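Seam-following grasp learning

Seam-following grasp learning, usually shortened to seam following, is a method for teaching robot grippers to handle closures on soft objects: zippers above all, but also drawstrings, hook-and-loop flaps and the folded mouths of paper sacks. It was worked out at the Gallutwood laboratory in Rornstead by a group led by Eilidh Aitken and Eetu Mustonen, and it is best known for one striking result. A policy trained on demonstrations from a close-up wrist view, with no outside camera at all, learned to find and open zippers on bags it had never met before. The method is sometimes called the Gallutwood method, although the group itself has always preferred the longer name.

Background

Zippers are wonderful problems. A person opens one without looking, often while walking or talking, and the job seems to take no skill whatsoever. For a robot it brings together nearly everything that is hard about soft things. The track bends whenever the fabric bends. The slider is small and shiny, so depth sensors tend to lose it. The pull tab can hang in any direction and may flop over when touched. On top of all that, the bag gives way under the fingers, so a position that was correct a second ago may be off by a finger's width now.

Earlier work at Gallutwood treated the bag as a shape to be measured. A fixed camera above the table built a surface model, software picked out the slider, and an arm moved to a computed point. Cameron Rennie, who wrote most of that system, reported that it did well on stiff pencil cases laid flat and poorly on anything with padding. The model was accurate when it was made and out of date by the time the fingers arrived. Several months went into faster cameras before the group gave up on the idea of a full model and began asking how little the robot needed to know.

The answer they arrived at was the seam. A closure nearly always runs along a line, and a line can be followed locally. If the gripper is already touching the track, or very near it, then the slider must lie in one of two directions.

Method

Demonstrations are collected with a hand-held copy of the robot's gripper. A person holds the copy, squeezes a trigger to close the fingers, and opens the bag in whatever way feels natural. The copy carries the same small camera in the same place as the one on the arm, and so the recordings look the same from either device. The first full collection held 4,000 demonstrations, gathered mostly in July by Skye Rutherford and Finlay Pringle from bags borrowed from homes and schools in Rornstead.
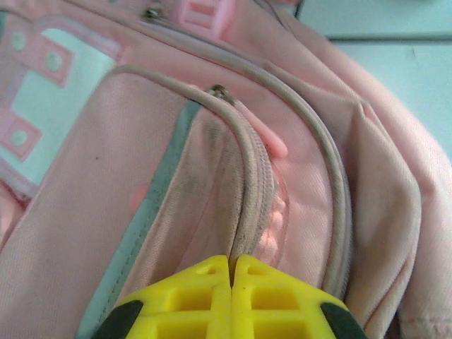 Contact is the part of the method that gets the most attention, and rightly so! Most grasping systems try to avoid brushing against an object before the grasp itself. Seam following does the opposite and presses in early, so that the fabric settles and the track has somewhere to rest. With the fingertips set down at the zipper, as on the pink backpack, the lower part of the track leads straight to the gripper and the slider stays in view farther up the curve, with the rubber pull tab hanging beside it. Everything the policy needs for its next move is then in one small region. The lattice fingers help too: they bend a little on contact and wrap around a tab when they close, which leaves more room for error than a rigid pair would.

The policy divides its work into three overlapping phases, although nothing in the training data marks where one ends and the next begins. In the settling phase the gripper pushes lightly on the fabric near the closure. In the following phase it moves along the track in short steps, checking its direction after each one. In the pulling phase it takes hold of the tab and draws it along the path the seam suggests, easing off when the motion stalls. Mustonen added a small correction for stalls that lets the fingers back up by a few teeth and try again at a slightly different angle, much as a person does with a sticky jacket.

Training uses the wrist view and the gripper opening only. The arm's joint angles were left out after early trials showed the policy using them as a crutch. It had memorized where on the table the bags usually sat, and failed as soon as one was moved to a chair.

Which bags to use

One of the more interesting findings concerns the choice of bags. Rutherford argued from the start for ordinary used ones, and the group later tested the idea directly by training a second policy on new bags from the same kinds of shelves. The two were matched for the number of demonstrations. On new test bags they performed about the same. On used ones the policy trained on new bags fell well behind, mainly in the following phase, where it tended to drift off the track at stains and scuffs.

The reason seems to be contrast. On a fresh bag the teeth are often the sharpest line in view, and a policy can get by on sharp lines alone. Wear adds streaks, smudges and fuzzy edges that compete with the teeth. Piping and binding cause a similar kind of trouble, as they run close to the zipper and curve along with it for part of the way. A policy that has seen plenty of both learns to look for the texture of the teeth themselves.

Results

The main evaluation used 900 attempts on bags that had been kept out of training. The group scored each attempt in stages: reaching the closure, arriving at the slider, taking hold of the tab, and opening the zipper at least halfway. Reaching the closure was close to solved. Most of the remaining failures came at the tab, particularly where it lay flat against fabric of the same color or had slipped under a flap.

What surprised even its authors was how far the learned skill carried over. The policy had been trained only on zippers, yet it could trace the edge of a hook-and-loop flap and peel it up from one corner after just 30 extra demonstrations. Drawstrings took longer. The string moves freely through its channel, so following it tells the robot rather little about where to pull, and the group describes its drawstring results as early.

A run on a full closure takes roughly 5 seconds longer with the robot than with a person holding the copied gripper. Nearly all of the extra time goes into the short checking steps in the following phase. Rennie has shown that the steps can be made longer on straight tracks with little loss, but a safe way to do the same on tight curves has yet to be found.

The Zollberg comparison

A separate test was run with the team at Zollberg, who had built a system around a tactile fingertip. Their gripper felt the teeth directly and used no camera once contact had been made. The two systems were given the same set of bags, and their failures barely overlapped. The tactile gripper was excellent under flaps and in poor light, where the wrist view had nothing to go on. It struggled with coil zippers so fine that the teeth felt like plain cloth, and those were among the easiest cases for seam following.

A combined system, known as Lamont, came out of that meeting. It uses vision to get to the track and touch to stay on it, and hands control back and forth depending on which signal is clearer. Lamont needs a more delicate fingertip than the plain molded one, and the pads wear out on metal teeth. For that reason the vision-only version is still the one most often used for teaching and for new projects.

Limitations

Seam following assumes that a seam is there and that it leads somewhere useful. Decorative zippers defeat it completely, and the policy will happily work its way along a sewn-on strip from end to end. Bags with two sliders on one track are handled by opening whichever is met first, which may be the wrong one. The method also says nothing about closing. Pulling a zipper shut usually calls for a second hand to hold the fabric in line, and a two-arm version begun by Pringle has so far been tried only on small pouches.

There is also the matter of the starting point. The gripper must begin within sight of the closure, and in most published trials a person places it there. Aitken's current work is on the search that comes before: turning a bag over, lifting straps out of the way and deciding which of several pockets to try.

See also

Contact-rich manipulation
Deformable object handling
Learning from demonstration
Tactile sensing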